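Artificial flowers: your questions answered

We get a lot of letters and emails at Brundton, and quite a few of them ask the same things, so Hậu has sat down with a pot of tea and put the answers in one place.

Will my flowers fade in the sun?

Sooner or later, yes, I'm afraid. Even a good fabric rose will lose its colour on a north-facing windowsill in an Australian summer, and the pinks and purples usually go first. Bring them back a metre or so from the glass and they'll last you a good deal longer. If you've got a favourite sunny spot, try swapping the arrangement out every few months, or keep to whites and creams there.
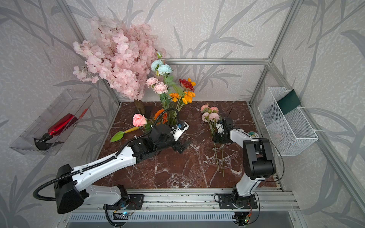
Red-brown marble with a leaf-print wallpaper behind.

How do I clean them?

A hairdryer on its cool setting does most of the work, and a soft make-up brush gets down between the petals. For greasy dust (kitchens, mainly!) mix a drop of dishwashing liquid into lukewarm water and dab with a cloth. Please test the back of a leaf first. Some of the darker dyes run, and we'd hate for you to find that out on

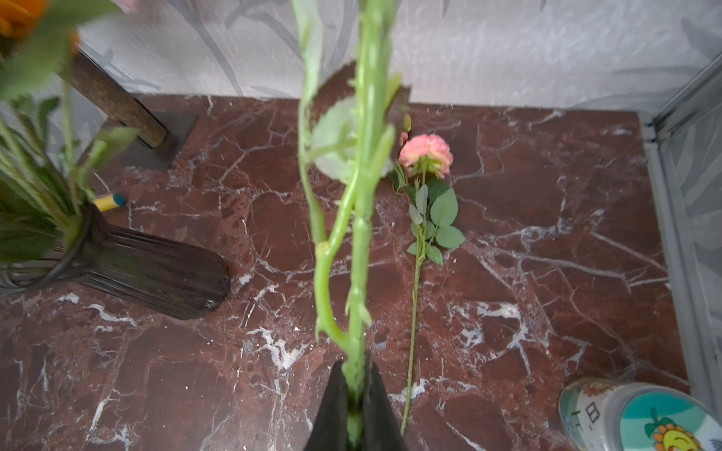
the front of your nicest bloom. Let everything dry in the shade, standing up if you can manage it, and don't be tempted to put it all back in the vase while it's still damp.

The stems are too long. Can I cut them?

You can, but bend before you cut. Most of our stems have wire inside, so you can fold up the bottom 13 centimetres and hide it in the vase, and you'll still have the length if you change your mind later. If you do cut, use proper wire cutters and leave your good secateurs in the shed - the wire will ruin the blades.
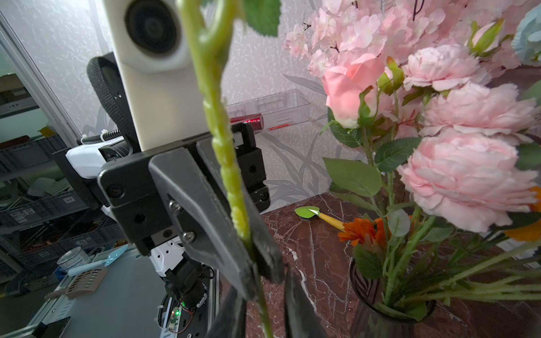
How many stems do I need?

Fewer than you'd think. Three large roses and two bits of greenery will fill a narrow-necked vase quite happily. For a wide one you'll want something to hold the stems, and clean pebbles are as good as anything we sell. Tín Lò, who runs our Soltport shop, likes to start with the greenery and work the blooms in afterwards, and I've come around to his way of doing it. Turn the vase as you go,

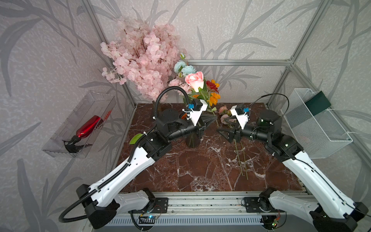

and stand back every so often to look at it from the doorway, where your visitors will see it first. An odd little lean in one stem is often what makes it look as though it came out of the garden.

Can I send them back?

Of course, as long as the stems haven't been cut. Pop your order slip in the box, and allow us a little extra time in March, when we're doing stocktake.

Related pages
Storing wreaths and garlands
Choosing a vase
Reshaping squashed petals

Contact Brundton Flowers, Soltport | © Brundton Flowers | Back to top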